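Position Announcement: Furniture Care and Workspace Attendant (Part-Time)

Tromlow Study Center, Facilities and Interiors Office
Location: Susanov
Reports to: Johanna Rüegg, Head of Interiors
Date of posting: 22/11/2018

The Tromlow Study Center invites applications for the part-time position of Furniture Care and Workspace Attendant. The appointment is for a fixed term ending in August and may be renewed subject to funding.

The Center provides shared desks, reading tables and small meeting rooms to visiting scholars, students and residents of the Susanov district. It occupies two floors of the former Kuruc printing house and holds 55 desks, most of which are in daily use. The attendant will work in the reading rooms before opening and during the midday changeover, under the direction of the Head of Interiors and alongside Dalibor Slanina, Senior Attendant.

Duties

The attendant clears and wipes desk surfaces, returns chairs and lamps to their assigned places, and enters any damage in the furniture register. Items left behind by readers are to be labeled and taken to the front desk. The attendant also assists with the seasonal rearrangement of the meeting rooms, which involves lifting and moving tables with a second person.

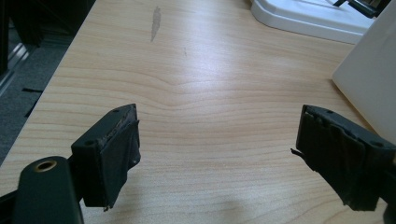
Desk surfaces account for the larger part of the work. The Center's wooden desks are cleaned with a soft cloth and a mild soap solution, applied sparingly and always along the grain. Abrasive pads, bleach and furniture polish are not permitted in the reading rooms. The attendant is expected to look over each surface from more than one angle, as light reflecting off the finish can make small faults difficult to see. A narrow grey smudge or scuff on pale wood, for instance, may be residue or it may be wear, and it should be tested with a damp cloth before it is entered in the register. A bend or dip in the pattern of the grain is a feature of the wood and is not recorded. Marks that do not respond to ordinary cleaning are referred to Boris Oravec in the workshop, who decides whether the surface is to be refinished.

Hours and Pay

The position is for 14 hours per week, divided into morning and midday shifts. Shifts are assigned one month in advance. Up to 4 additional hours per week may be offered during examination periods and are paid at the same hourly rate. Pay follows the Center's scale for support staff, a copy of which is available from the Personnel Office on request. Work clothing, gloves and all cleaning supplies are provided.

Requirements

Applicants must be at least 18 years of age and legally entitled to work. Experience in cleaning, furniture repair or building services is welcome but not required -- training is given during the first three weeks of employment. Applicants should be able to stand for extended periods, lift moderate weights with assistance, and keep clear written records. A working knowledge of English is necessary, as the register is kept in that language.

How to Apply

Applications should include a letter of no more than one page, a current résumé, and the names of two persons who can comment on the applicant's work. Materials should be addressed to Anežka Bartoš, Personnel Office, and may be submitted in person at the front desk or by mail. Incomplete applications will not be considered.

Selected applicants will be invited to a short interview and a practical session in the reading rooms. Travel costs within the district will be reimbursed on presentation of receipts. Questions concerning the duties of the position may be directed to Johanna Rüegg through the front desk.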